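Unit 4. Surfaces and Small Storage
Course notes, Home Organization, May group
Prepared by Vignesh Venkataraman

Before you read these notes, please finish the worksheet from Unit 3. We will use your list of objects again.

4.1 The table as a working surface

In the last unit we spoke about closed storage, such as drawers and cupboards. Now we come to open surfaces. A table is the place where things arrive first when a person enters the house, and many of them stay there for weeks. In the Kurup method, which we follow in this course, the table is called a "station": an object may stop on it, but it must have another address.

A polished wooden table needs a little more care than a laminate one. Hard containers can scratch the finish when they are pushed, so lift them. Look along the surface against the daylight — dust and finger marks show much better at a low angle than from above.

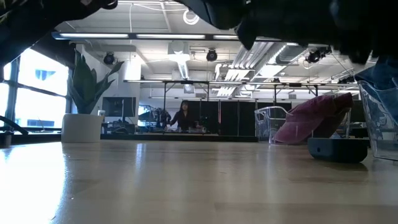 4.2 Clear containers

For sorting on a table I recommend clear plastic, in two sizes at least. The tall bin takes the things which will leave the room. The small one is for what belongs nearby. Students often ask if baskets are also good. They are nicer to look at, but you must open or lift them to know what is inside, and during sorting this makes you slow.

Soft items are a special case. A cloth thrown over the rim of a container feels like it is put away, and it is not. Fold it and place it inside, or carry it to its room. Small hard items should stand apart from the fabric, otherwise they get wrapped in it and lost.

4.3 Exercise

Choose one table at home. Set a timer for 300 seconds and sort only what is on it, into 2 containers. Do not open any drawer in this time. Write down every object which had no address, and bring the list to class.

In the Tekau reading (page 57) there is a different opinion about timers. Please read it, we will discuss it together.

4.4 Words for this unit

Station — a surface where objects stop for a short time.
Address — the fixed place of an object.
Rim — the upper edge of a container.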